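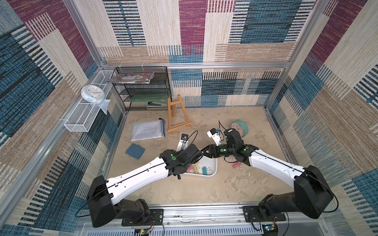 **Office Supplies and Stores, Zokatard – Desk Goods Section**

Binder clips in the white plastic tray, pink, yellow and teal together, with a single pink one on the floor to the right. The mint-green clock lies face up behind.

# Gallery: small desk goods, sorting and shelving

10 July 2025

This page covers the small desk goods held by the section: clips, staplers, pads, pouches and clocks. It is kept with the stock sheet so that people ordering from other floors know what the terms on the sheet refer to. Furniture, toner and bulk paper have their own pages.

The June stock sheet lists 863 pieces under desk goods. Clips are entered by the piece and pads by the pad. A zip pouch is entered once, whatever has been put inside it, and printed pages kept in a pouch are not stock.

## Clips

Clips are stored by size first. Color is not a stock category, and mixed colors in one tray are normal. A request for a single color can be noted on the order form, but it will be filled only if the clips on hand allow it.

Trays are open and shallow, with no lid. A full tray should sit level with the rim or lower – clips piled above it slide off when the tray is moved. Anything found outside a tray is checked before it goes back:

- both wire handles seated in the spring
- no visible bend in the jaw
- coating not flaking

Clips that fail any of these go in the metal scrap. They are not repaired.

## Pouches and pads

Clear zip pouches, such as the blue-zippered one on the left, are used for printed pages that have to stay in order. The zipper should close without folding the corners of the paper. If it does not, the next size up is the correct one. Pouches are stored flat.

Small square pads are issued singly. Part-used pads can be returned and are placed on top of the new ones, so that they are issued first. The Etik labels on the drawer fronts give the pad size in inches.

## Mesh shelving

Black wire mesh is used for the tiered units. It holds its shape under books and boards, and dust falls through it. The drawback is that small items do too, or they catch in the grid by one corner. For that reason pins, loose staples and the smallest clips are never set directly on a tier. Staplers are fine. A stapler goes under flat goods or beside them, never on top of a book, where it marks the cover.

White mesh baskets are for light items of awkward shape. Round wall clocks fit upright if nothing else is pushed in behind them. Plastic bags tend to end up hanging over the edge of a basket and hide what is inside – fold them and put them in the bag drawer.

## Clocks and easels

The section issues two kinds of clock, wall and desk. Batteries are taken out before a clock goes into long storage and are taped to a card with the date of removal. A clock in daily use keeps its battery.

Small wooden easels are loaned for counter signs. The loan period is 14 days and can be extended once. Check that the legs stand evenly before signing one out.

## Ordering

Orders are entered in Tandelo under the section code. The limit is 70 pieces per line for clips, and 3 per line for everything else on this page. Larger orders need a note from the floor manager. Goods are collected at the Blomqvist entrance, second counter.

Corrections to this page or to the stock sheet: Lorenz Reisinger, Desk Goods Section. Please quote the line number from the sheet.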